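# How many demonstrations before a cloth folding policy stops guessing?

**posted by cerus_bench, 17 March 2018**

Hello all. I collect demonstrations for folding clothes with hand-held grippers, two of them, one for each hand. We work on beds and not on a laboratory table, because we want the policy to see normal rooms. Until now I have 124 episodes from one bedroom, with 8 different pieces of clothing.

The trained policy approaches the cloth well, but then it closes the jaws too early or takes two layers when it should take one. My colleague says we only need more episodes. I suspect that the episodes are too similar to each other. The view from the right gripper is like this at the moment of picking: 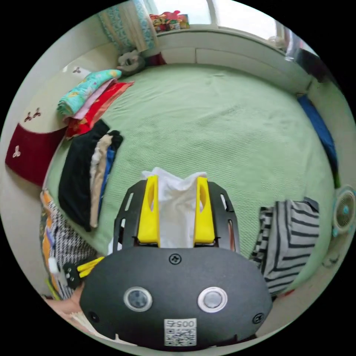
*Right gripper, white cloth between the jaws, other clothes folded along the side of the bed.*

My doubts are these. Should I keep the other clothes on the bed, or clear it completely? And is it better to record many folds of the same shirt, or few folds of many shirts? I can record until the end of April.

---

**jislow**

Keep the clothes on the bed. If you train with a clean sheet only, the first sock lying there will confuse the policy. But move the piles between episodes. When the pile is always on the left, the model can learn "the work is to the right of the pile" and you will not notice it until you test in another room.

For the second doubt, I would choose many garments. In our project we had 1,198 episodes and most of them were the same three towels. It folded these towels very nicely and nothing else. Later we made a rule of 12 episodes for each garment and then change it. The total was smaller and the result was better.

Also look at the white cloth. In my experience white is difficult, the folds have little contrast and the edge of the upper layer gets lost. Record some of it near the window and some with the curtain closed.

---

**fedon77**

more data always helps, just record more

---

**sial_k**

I agree with jislow about the piles. One thing to add about the early closing: check the time offset between the video and the jaw width signal. We had the same symptom and the width was arriving before the image by a few frames. Plot both for one episode, it takes five minutes.

For the two layers, please do not delete the episodes where you took two layers by mistake and then corrected it. We deleted ours in the beginning, and the policy never learned how to let go and try again. Mark them with a separate label, so you can leave them out later if they do harm.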